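# Myfanwy Rosser on boxes, cans and a bare table

Myfanwy Rosser has kept food packaging for most of her adult life. Her log, which she types up on Sunday evenings, has 2477 entries in it. She lives in Drurport, above what used to be a shoe shop, and she teaches an evening course in Nirnby on how packages are drawn, cut and printed. We talked twice, once by phone and once in person, and she spent a good part of both conversations on the subject of tables.

"People ask about the boxes, and that's fine," she said. "But a box on a shelf with forty others is wallpaper. You have to take it out and put it on something plain. Then you can see what the person who drew it was trying to do."

Plain, for her, means white. She started on a kitchen counter with a speckled pattern and gave up on it within a month. The speckles showed up in every sketch her students made. After that she used a bedsheet over a card table, and the sheet wrinkled. A smooth white top was the next step and she has stayed with it.

"I want a lot of surface and not much on it. A can, a tray, something red. Put them off to one side and leave the rest alone."

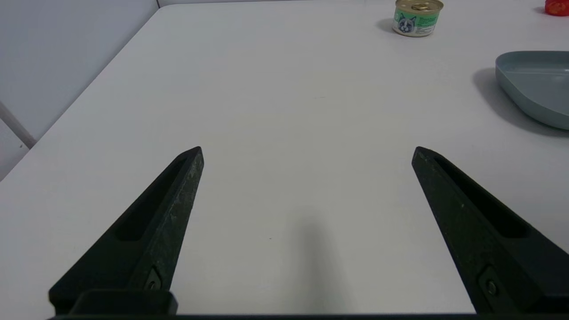
"It's how I start the course," she said. "I ask the students to write down which thing they looked at first. Nearly all of them say the red one, and then they're annoyed with themselves, because they came to look at packages."

The red is there on purpose. Rosser said a small bright object helps her judge the colors next to it, and it gives a sense of scale that a ruler doesn't. She has used a bottle cap, a checker and a spool of thread for the same job. She isn't attached to any of them and she loses them regularly.

The cans she takes more seriously. A short can has very little room on it, and the label has to work from any side, as no one can say which way it will be facing on a shelf. She likes pet food cans for this. They are low, they are often stacked, and the customer is usually in a hurry. A band of one color around the middle is an old solution and she thinks it is still a good one.

"You can turn it any way you like and the band is still there," she said. "Knock it over and it's still there. I tell them to try drawing a face on a short can that reads from the back of a store. Then try a stripe. Most of them go back to the stripe."

She grew up in Plillbridge, where her mother worked the register at a grocery called Tapia. Rosser did her homework in the stockroom. The store had 224 feet of shelving, a number she remembers from a sign the manager had taped inside the office door, and by the time she was ten she was allowed to straighten it. She said she learned to do it by pulling everything forward to the edge and turning the fronts out, and that she can't walk through a supermarket now without wanting to do the same.

What she noticed as a child was that tall things fell over. Crackers, spaghetti, chips in upright packs. A cart would bump the end of the aisle and a row would go down.

"My mother would sigh and I'd go and stand them up again. So I've had a feeling about tall packages ever since. Somebody chose to make it that shape and somebody else has to keep it upright."

She is fond of them all the same. A tall pack gives the designer a column to work in, and she thinks that suits some kinds of writing better than others. English words have to be shrunk or turned sideways to fit. Chinese can run straight down the front at full size. The one she brought up most often while we talked was a potato snack in white and yellow, with 薯愿 in big brown characters and a picture of the chips stacked at the bottom.
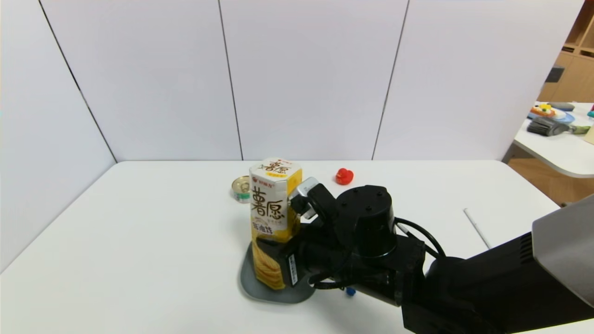

"I like that the name goes down the front and you end up at the food," she said. "Your eye has one trip to make. The light part is at the top with the name on it, and then it gets yellow, and then there are the chips. I could teach a whole evening on that."

She has, as it happens. The session runs two hours and she asks the class to redraw the same front in English without changing the proportions. The results are mixed. Some students stack single letters, which she finds hard to read. Others turn the whole name on its side. One student last October cut the name down to four letters so that it would fit, and Rosser gave her full marks for nerve.

I asked whether it mattered that most of the class couldn't read the original. She said it helped for the first half hour and got in the way after that. At the start, not reading it means the students see weight and spacing. Later on they need to know which words are the name and which are the claim, because the two are doing different jobs.

"There's a line on it, 非油炸. Non-fried," she said. "That's the claim. If you can't read it you may treat it as decoration, and then you'll put it in the wrong place. So around the break I hand out a sheet with the translations."

She also has them look at the lettering close up. Printed brush strokes hold her interest more than type does. She wants the students to see where a stroke gets thick and where it thins out, and to copy one character at full size with a marker before they say anything about it. They are usually slow to begin and then don't want to stop.
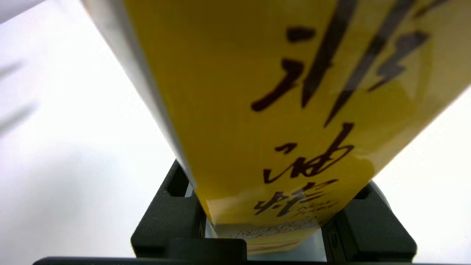
*The brown lettering on the yellow face: 非油炸, "non-fried."*

Looking at a package from a steep angle is another of her exercises. She holds that most fronts are designed flat on a screen and judged flat on a screen, and that almost no shopper sees them that way. In a store you see the top from above, or the side from down the aisle, or a piece of the front behind someone's elbow.

"Big characters can take it," she said. "They get squashed and you still know what they are. The small print goes right away. That's normal, the small print is for when you've got it home."

Side panels are the part she thinks is most neglected. She has a drawer of cartons that she flattened only for their sides. A plain gray side, in her view, is better than a crowded one. It lets the front stay the front. She counted the words on the side of a cereal box for me over the phone and stopped at 50, partway down.

Storage is the less romantic end of it. Rosser keeps cartons flat when they will go flat and upright when they won't, in a hall closet with the door taken off. Cans are opened, emptied, rinsed and dried upside down overnight. She doesn't keep anything with food still inside. She did that in the early years and had moths.

Her rules for handling are short. Pick a tall pack up low, near the base, with the grip on the sides. Don't squeeze the middle, where the board is weakest. Set it down on its whole bottom edge and let go slowly. If there's a tray or a plate for it, use that, so it has a place to come back to and doesn't wander across the table as people take turns.

"It sounds fussy," she said. "But a corner that's been dented once is always going to be dented. I've got a lovely tea carton with somebody's thumb in it from 50 feet away."

She laughed at that, and then went to find the tea carton. The dent was on the upper left and I would not have noticed it. She showed me the drawer of sides as well, and a folder of student redraws, some of them very good.

We came back to the table after that. I had asked how she decides when to stop adding things. She said she rarely puts out more than a few at once, and that she tries for different heights. Something tall, something short, something round. The gap between them matters to her as much as the objects do, and she'll move a can an inch and then move it back. 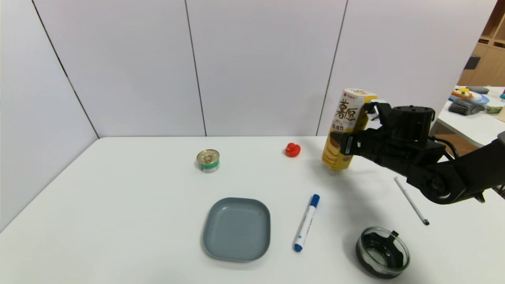 "When you lift the tall one, the others look different," she said. "The can looks shorter. I couldn't tell you why that pleases me, but I've had students see it as well, so it isn't only me."

She doesn't buy much for the collection anymore. People send her things. Former students mail flattened cartons from wherever they've moved to, often with a note about the shop and what else was on the shelf. She reads the notes first. The log has a column for them, and another for whether the pack stands up without help.

The next course in Nirnby has a waiting list, and she is thinking of adding a second evening for it. She would like to spend all of that one on cans. She has the outline written – lids, seams, labels, bands – and still needs to find a room with a big enough table.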